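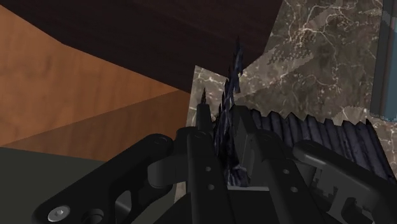
Re: Rodo grasp simulator, trial seats

Ward Nijs wrote:
> Wondau is offering us 13 trial seats of Rodo, then 3,149 a year.
> They say the library has 497 objects "ready to grasp" and that
> a policy tuned there carries over to a real arm. I'm inclined
> to say yes. Any objections?

Ward, a few.

My trouble is with "ready to grasp." The thing between the fingers is dark, spiky and splintered down one side. I can't tell you what it is, and I doubt the person who put it in the library could either. If the contact shape is as ragged as the outline, I'd like to know what the physics does with all those points. If it's a smooth hull underneath, then the grip you see isn't the grip being computed. Their sheet doesn't say which.

Mỹ Khương asked Wondau in October for the friction settings and got a brochure.
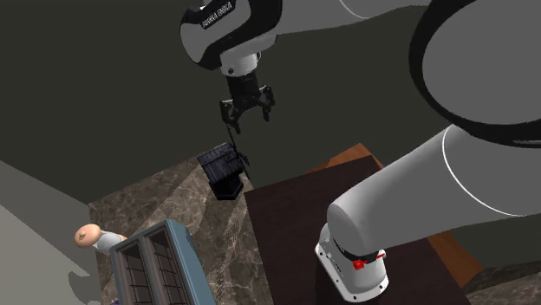 Page last changed: 23rd December

The arm itself looks fine to me, joints and all, and the marble is very pretty. We don't pick up marble. Our parts at Destow are small, and most of them are dull gray.

Before we pay I'd want 200 grasps on our own meshes, run by us, with the failures kept in the log. Lợi Phùng has the Destow parts exported already. If Wondau won't load outside meshes during the trial, I vote no.

Does anybody know whether the price covers support?

Myrtle Mahmoud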